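Clearing and Sorting Mixed Household Items
Jodeo Home Care Guidance, Household Section
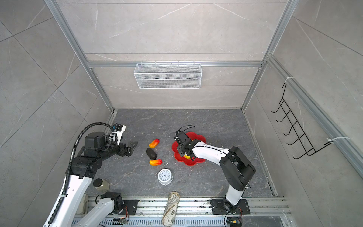

Mixed items awaiting sorting, with a small yellow fruit at the red flower-shaped plate.

Most households have at least one surface on which unrelated belongings collect. Decorative fruit, a clock, an empty jar and a case for small articles may all share the same shelf for months. The following guidance applies to kitchen counters, hall tables and open shelving. It was prepared by Kanyarat Thongdee and revised in December.

Before you begin

Allow 40 minutes for a counter of ordinary size. Have ready a soft dry cloth, a second cloth slightly dampened with water, and one empty tray or basket. Cleaning products should stay in the cupboard until the surface has been cleared.

Group items by the room in which they are used. Sorting by size or color looks orderly at first but tends to scatter things that belong together. Any item without an obvious home goes into the tray and is dealt with last.

Decorative fruit

Artificial fruit gathers dust along the stem and in any seam. Wipe each piece with the damp cloth and dry it at once. Painted foam should not be soaked, as the coating may lift. Real and artificial fruit should be kept in separate dishes, particularly in homes with small children or visitors who may help themselves.

A shallow plate with a shaped rim is suitable for small pieces. Larger shapes, such as mangoes, roll easily and are better kept in a bowl with a raised side. Place the heaviest pieces first.

Clocks

Twin-bell alarm clocks should be stored upright on their feet. Dust the bells with a dry cloth only; moisture left beneath them can cause rust. If the clock takes a battery and will be put away for the season, remove the battery and keep it in a labeled envelope. Check that the alarm is switched off before the clock goes into a drawer.

Glass jars with lids

Wash the jar and lid separately in warm soapy water. Stand both on a rack until fully dry – overnight is best – before closing. A lid put on a damp jar will hold a stale smell that is difficult to remove. Jars that retain an odor may be left open for a day with a spoonful of baking soda inside.

Printed cases and canisters

Cases with a printed exterior, including map and floral patterns, should be wiped lightly and never scrubbed. Keep them out of direct sun, which fades pale backgrounds unevenly. Stand cylindrical cases on end where the shelf height permits.

Using the wall

Wire baskets and hook racks free a good deal of counter space. Baskets hung from a rail are best reserved for light articles such as cloths, packets and brushes. Follow the load limit supplied with the fitting. Where none is given, we advise no more than 300 grams per hook. Racks held by plastic ties should be checked every 6 months, and any tie that has turned brittle should be replaced.

Returning items to the surface

Wipe the cleared surface and let it dry before anything is put back. Return only what is used daily, together with one decorative dish if desired. The contents of the tray should be given a place, passed on or discarded the same evening.

Related pages: Shelf Liners; Storing Glassware; Removing Labels from Jars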